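Section 7: When the robot forgets what it was holding

I lost most of January to this one, so please read it before you run the kitchen tasks in Gridumo. The fault shows up when a pick fails halfway. The planner still believes the gripper is full, drives off to the next stop, and "places" nothing at all. Worse, it can swing the arm low over a surface it thinks is clear.

1. Pause the run as soon as the log shows error 232. Don't hit Reset yet — it wipes the grasp history.
2. Open the head view and look at the surface where the pick was supposed to happen.

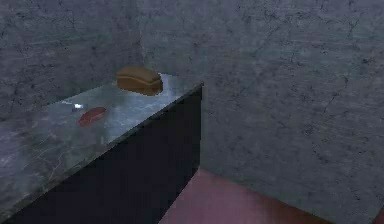
Error 232 means the held-object flag and the world state don't agree. Siriporn Jaidee tracked it down for us after over 30 bad runs (thank you, Siriporn!). Go by the view, never by the flag. If your log says the bread is in the gripper and you've got a loaf sitting at the back of the counter like this, the flag is wrong and you need step 3.

3. Type "clear held" in the console and wait for the prompt to come back.
4. Turn the base toward the next stop with the arm tucked, and check that view too.
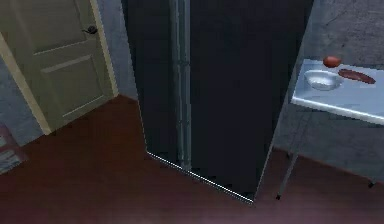

5. Compare what you see with the object list, one name at a time. Anything listed as "held" gets set back to "free."
6. Set the retry limit to 7 and resume.

CAUTION: If you use the same task file on a real arm, cut the speed first and keep your hand on the stop button. A stale flag turns off collision checks for the "held" object, and I have a dented tray to prove it.

Note: Builds before 846 don't have "clear held." Save the log, then reload the whole kitchen.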